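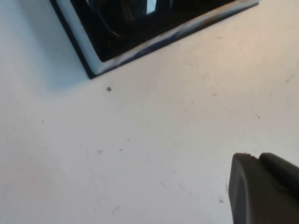 The long white table has been the heart of our workroom for as long as we've been sorting house lots. Everything that passes through our hands gets set down on it sooner or later, cups and clocks and door handles and a great many things we never do find a name for, and it has the smudges and scuffs and little dark specks to prove it. I do wipe it down, I promise! But I have grown very fond of it in its everyday state, and a shiny black piece with a silver rim, set down at a slant, looks all the handsomer against a surface that has plainly been used.

A word about that square black piece, because people have been asking after it. It is lot 2257, and it came to us in May with the rest of the Odukoya house, in a box of odds and ends from the back pantry. The rim is what I love best. It is beveled, and it picks up pale silver and then a dark, inky blue, and if you are the sort of person who can lose ten minutes to a thing like that (I am, and I have) then you will want to come and see it for yourself. The inside is black and very glossy, and I'd put it out on a sunny windowsill if I had my way, though I have been told it is going in the cabinet with the glassware.

We had 13 boxes from the Odukoya house altogether, and they were a pleasure to unpack from start to finish. Whoever wrapped them used old seed catalogs in place of newspaper, so the unpacking took twice as long as it should have, what with all the stopping to read about runner beans. Two of the boxes were nothing but jar lids. We kept those too, and if you are missing a lid for a preserving jar of nearly any age, please bring the jar along and try your luck.

The open days are held in the old Rangate seed store, through the green side door and up the short flight of steps. Twenty of the lots will be out on the shelves with their little cards, and you are welcome to pick up anything that isn't behind glass, so long as you put it back where its card is. Tea is by the window. The Grelberg bus stops at the corner, and there is room for bicycles in the yard, but the gravel is deep on the left so keep to the right if you're pushing a stroller.

If you recognize anything, or had one like it in your own kitchen growing up, do write it in the book by the door. The last one filled up with wonderful notes, a whole page of them about egg timers, and I have copied the best onto the cards.

Page last updated July 31, 2021.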